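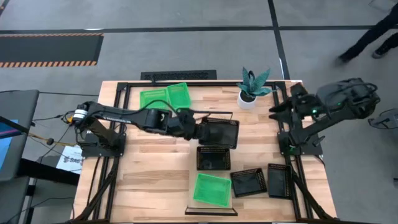
Looking after a two-armed table: tips from our workshop

Updated 28th March

We've had a good many letters asking how we keep our sorting table running, so I've gathered up the notes that used to live on bits of tape and the back of the door, and tidied them into something I hope other people can use. Ours is a butcher-block top in a black aluminium frame, with one arm at the left end and one at the right, and the pair of them spend their days moving little mesh baskets about. Most of what follows will suit any small bench arm, though, so do pinch whatever is useful and ignore the rest.

The wooden top

I do love a wooden top (it's so much kinder than metal when a gripper comes down a touch low), but it wants the same care as a kitchen worktop. Wipe it with a cloth that has been wrung out very well, going along the grain, and dry it straight away. Please don't spray anything directly on to the wood near the arm bases! Spray the cloth, over the sink, and carry it back.

Oil it sparingly. We do ours twice a year, once in spring and once in August when the whole place shuts for a week and there's time for it to soak in properly. Rub it on thin, leave it overnight, then buff it hard with an old tea towel the next morning, and then buff it again, as any oil left sitting on top will find its way on to the baskets and from there on to the finger pads, and you'll spend a month wondering why everything is slipping. I did exactly that in our first year, with a great deal of muttering.

Wood moves a little with the weather too. If your pick heights seem to be drifting after a damp spell, lay a straight edge across the top before you start fiddling with the program.

Bolts, brackets and frame

Each arm wants to sit dead firm on its mounting. Switch off, isolate the supply, and try every base bolt with the right size key. When you've tightened one to the figure in the arm's own manual, draw a line in paint pen across the head and on to the plate. Next time you can see at a glance whether it has crept.

The frame joints loosen more slowly, but they do loosen. Put one hand on a corner and give it a gentle push. If there's any sway at all, go round the lot, starting at the feet and working upwards. The slots in the extrusion collect fluff like nobody's business, and a dry pastry brush is the best thing I've found for getting it out. Ours came from Alley, the hardware shop, and has lasted far longer than the expensive anti-static one.

Cables

If I could have only one heading on this page it would be this one. Nearly every fault we've written in the book has been a cable in the end.

Leave a generous loop over each moving joint, then take the arm slowly through its whole reach by hand control and watch the loop all the way. It should never pull tight at full stretch, and it shouldn't sag far enough to catch on whatever is standing on the table when the arm folds back up. Fix it with hook-and-loop straps in preference to zip ties, which bite into the jacket and leave a nasty sharp end where you cut them (I've the scratches to prove it).

Down by the bases, gather the fixed cables into a bundle and run them along the side of the table, with a label at both ends of every one. Both ends, please. Any spare lead that isn't doing a job should be coiled up and put in the drawer, and plugs shouldn't be left hanging where a foot or a hoover could catch them.

Grippers

Wipe the fingers at the start of each day with a lint-free cloth and a little isopropyl alcohol, power off, and let them dry. Look for shiny patches on the pads while you're there. Shiny means worn, whatever the date says, but if you like a number to work to, we change ours at 800 hours and keep the old set for a spare.

Mesh baskets are light and rather bendy, and the temptation is always to squeeze harder when one tips in the grip. Try moving the pick point first. A basket taken well off its balance point will hang tilted however firmly you hold it, and too much force only buckles the rim. When you do change the force, go up in small steps and write down what you had before.

Sort through the baskets themselves every so often. A bent rim is enough to spoil a pick, and ours go in the sink with washing-up liquid and come out as good as new.

Checking the home position

Home each arm, then compare it with a mark. We use a cross on a scrap of card, taped down in the same corner each time. If it's off, look at the base bolts and the gripper mounting before you recalibrate, or you'll be teaching the arm a lovely accurate version of a loose screw.

Test with both arms at 13 per cent speed, one at a time and then together, keeping a hand near the stop button. I run 100 cycles on the slow setting after any repair, and I have a cup of tea while it does them, sitting where I can see it.

The log book

We keep a plain hardback with Skedis written on the cover, that being what we call the table. Each entry has the cycle count, what was done, and which arm it was done to. The last gripper rebuild went in at 3,087 cycles on the left arm, and having that written down saved us an awful argument over whether the pads were due.

Keep the book on a string. Ours went missing for a fortnight and was found in the bread bin.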